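Gerniser Workshop, Room Notebook
Black cloth coverings: condition, creasing and handling
Entry of May 8, 2020 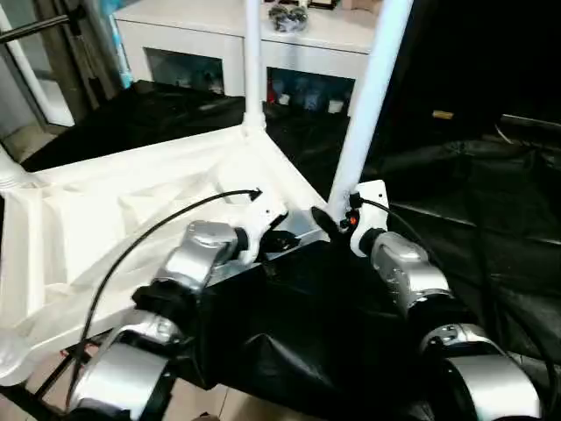 The black cloth remains heavily creased after its time in the drawer, and the creases have not dropped out under the cloth's own weight as the previous entry predicted. The forecast in that entry should be regarded as withdrawn. The present entry records the condition of the coverings, the trials made on offcuts, and the handling that is to apply until the replacement order is settled.

Background

The room has used black cloth on its work surfaces since December, when the gray felt was retired. The felt shed fibers and held chalk, and small parts set down on it tended to catch in the nap. The black cloth was purchased from Vlachou as a plain woven material, sold by length from a roll 66 inches wide. The stated weight is about 200 grams per square meter. No finish was specified on the order form, and the delivery note is silent on the point. Future orders are to state whether a finish is wanted.

Three lengths were cut from the roll. They are referred to in this notebook as the long piece, the square piece and the short piece. The long piece has been used the most and was left unhemmed. The square piece was hemmed on all sides with black polyester thread. The short piece was hemmed on the two cut ends only, the selvage having been judged sound enough to leave as it was.

Creasing

Two kinds of crease are to be distinguished in these notes. The first is the fold line, which is straight, sharp and comes from storage. The second is the soft rumple that forms when the cloth is pulled across a surface and let go. The rumple can be moved about by hand and is of little concern. The fold line is the one that shows under the ceiling lights, appearing as a pale ridge even when the cloth has been pulled tight, and it is the subject of the trials below.

Storage is the main cause. The lengths were folded in quarters and placed under the boxes of clamps in the lower drawer. The folds were therefore pressed for the entire period between uses. The colleague who last opened the drawer noted that the outer layer of the long piece had taken the impression of the box rim. That impression is still faintly readable by touch.

It was also noted that a piece folded with the face inward creases no less than a piece folded with the face outward. The earlier instruction on this point made no difference and has been struck from the drawer label.

Trials on offcuts

The trials were carried out on strips left over from the cutting, each of which had been folded and kept under a box of clamps for a comparable period.

Hanging. One strip was hung from the rail by spring clips and left overnight. The soft rumples fell out. The fold lines did not. The clips left small marks along the top edge, and a strip of card should be placed between clip and cloth in future.

Dry iron, medium setting. The fold lines were reduced but the surface took on a shine where the iron had rested. The shine is worse than the crease, as it appears from every side of the table. A dry iron is not to be used on the face of this cloth.

Iron through a damp cotton cloth. Satisfactory. The fold lines were removed and no shine was produced, provided that the iron was lifted and set down again and was not pushed along. The process is slow. An entire length would occupy one person for most of a morning, and the ironing board is narrow for the purpose.

Hand steamer. Satisfactory on light creases and acceptable on fold lines after a second pass. The cloth must be hanging. When the steamer was tried on a strip lying flat on the table, moisture collected underneath and the strip had to be lifted and dried separately. The table surface was wiped afterward and no harm was found.

Water spray and smoothing by hand. Poor. The spray bottle wets unevenly, and the edge of each wet area dried to a visible line. The tap water in this building is hard, which may account for some of this. The trial was not repeated with distilled water, and a colleague with time to spare is invited to do so.

Conclusion for the present: steam while hanging, then finish any stubborn fold line through damp cotton.

Washing

The short piece was washed before any of the above was considered, cold, on its own, with a small amount of liquid detergent. It went through 3 washes in total before the rinse water ran clear. Shrinkage was greater along the length than across the width. The exact figures were written on the card pinned to the piece, and the card has since gone missing. Whoever has it is asked to return it to the front pocket of this notebook.

Some loss of color is apparent when the washed piece is laid beside an unwashed offcut in daylight. Under the room lights the two are difficult to tell apart. The washed piece is softer, drapes more closely and collects more lint. It is not clear that the softness is worth the lint.

The long piece and the square piece have not been washed. They should be vacuumed with the brush attachment before washing is proposed. A lint roller is adequate for small areas, but the sheets must be changed often, and a spent sheet puts back what it has taken up.

Laying the cloth

The following has been found to work and is recorded for those who have not done it before. The surface is wiped and allowed to dry. The cloth is brought to the table on its tube and unrolled from the far edge toward the person laying it. The overhang is set at the far edge first and held there while the remainder is drawn forward. Large rumples are lifted and let down again. Pushing a rumple toward the edge with the flat of the hand usually makes a second one beside it, and in the case of the softer washed piece it makes several.

Where the cloth must stay put, the overhang may be clipped beneath the tabletop. Pins are not permitted. A pin hole in this weave does not close, and the light of the tabletop shows through it. Adhesive tape is permitted on the underside only, and must be removed the same day. The tape supplied by Rikano leaves a residue if it remains longer; the residue came away with a plastic scraper, though not completely.

Fabric hanging in soft folds may be left to hang. There has been a habit in the room of tugging at every fold that catches the light, and it has loosened the unhemmed edge of the long piece. Black cloth of this kind shows highlights along its folds under a strong lamp whatever is done to it. Only the surface on which work is laid out needs to be reasonably flat.

Small dark items are easily lost on the cloth. Black screws, black cable ties and the rubber feet from the stands should be placed in the white tray. Two colleagues have suggested a pale cloth for this reason. The suggestion is noted, and an offcut of unbleached cotton has been put aside for comparison. It will show marks sooner, and the washing question would then have to be reopened.

Storage

Folding is discontinued with immediate effect. Each length is to be rolled on a cardboard tube, face outward, with the selvage kept even at one end. Tubes have been requested from Jirov, whose print room disposes of them regularly. Until they arrive, the two tubes now standing behind the door may be used for the long piece and the square piece. The short piece may be hung over the rail.

Rolled lengths are to be tied loosely with cotton tape at both ends and in the middle. Rubber bands are not suitable; they mark the outer turns. The rolls should lie on the upper shelf with nothing placed upon them. The drawer has been given back to the clamps.

A paper label should be tied to each roll, giving the name of the piece, the date of the last vacuuming and any marks or repairs. Please write the label in pencil.

Outstanding

The raw edge of the long piece needs a hem. A narrow double fold is preferred, using the same polyester thread as the square piece. The machine needle should be changed first, as the last one snagged.

A small snag near one corner of the square piece has been eased through to the back with a blunt needle. It should be watched.

Vlachou has been asked whether the same cloth is offered in a greater width. At the present width the long piece leaves very little overhang at the front, and the clips have almost nothing to hold. A reply is awaited. If the wider roll is a different weave, a sample should be requested and put through the fold and steam trials before any length is ordered.

The steamer was emptied and left open to dry on the sink. It goes back on the lower shelf, with the hose uncoiled.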